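Site visit: Gitmont integration center, April
Notes for the equipment budget

The visit covered two halls and ran from 9:00 until shortly after lunch. Our purpose was narrow. We have a draft line in next year's capital plan for a tabletop arm with a parallel gripper, to be used for handing parts and small tools to a seated operator, and the draft needed a firmer basis than a catalog price.

Gitmont sells integration work and does not build arms. It buys them, adds the end effector, writes the cell software and supports the result under contract. The current tabletop package is called Kotus. It includes the arm, controller, gripper, mounting plate, cabling and a license for the simulation tool. The older package, Javier, is still supported but no longer quoted for new sites.

The first hall held the assembly benches and the burn-in area. Each arm runs for 300 hours on a fixed program before shipment, and the log goes out with the unit. We asked for a sample log and got one. It lists joint temperatures, current draw and fault codes at one-minute intervals. The format is a plain text file, so our maintenance group can read it without extra software.

The second hall was the planning room, where most of the useful discussion took place. Gitmont models a customer's station before it writes a quote. The tool, Zakari, places the arm, the table and the person's hand in one simulated room, and the planner checks reach, approach angle and clearance from there. The same model is later used for the first round of handover tests.

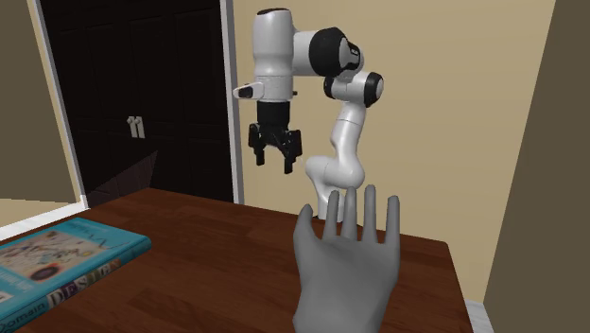
The point of interest for us was how early the hand enters the plan. Our own draft assumed a fixed drop-off tray and a separate reach study later on. Gitmont includes the handover study in the base fee and charges extra only if the table or mounting position changes after sign-off. We should settle the bench dimensions before we ask for a quote. A late change of mount means a new model, a new report and a second review meeting, all billed by the hour.

Gripper choice affects the budget more than expected. Fingers are treated as consumables. The package comes with 2 sets, and custom tips are quoted per part family. Our part list has flat stock, short rods and boxed items, and one tip shape will probably not cover all of it. I would carry a separate line for tips and keep it out of capital.

Other items to carry in the plan:

Controller power and a dedicated outlet at the bench.
Risk assessment for shared workspace, done by us or by an outside firm. Gitmont supplies data but will not sign it.
Operator training. One session is included, further sessions are charged.
Renewal of the Zakari license after the first year.
A spare coupling for the gripper. Lead time was described as "variable," and no written figure was offered.

The support contract has 2 tiers. The lower one covers remote help during business hours. The upper one adds an exchange unit. For a single station the lower tier looks sufficient, provided the manual process stays in place during an outage.

Lunch was in the canteen across the yard. Parking is limited and the visitor lot fills before 9:00.

Open questions sent to Gitmont after the visit: whether simulated handover results can be exported in a form our safety office accepts, whether the burn-in can be witnessed, and what happens to the license if the arm is moved to another building. The quote request is on hold until the bench drawing is released.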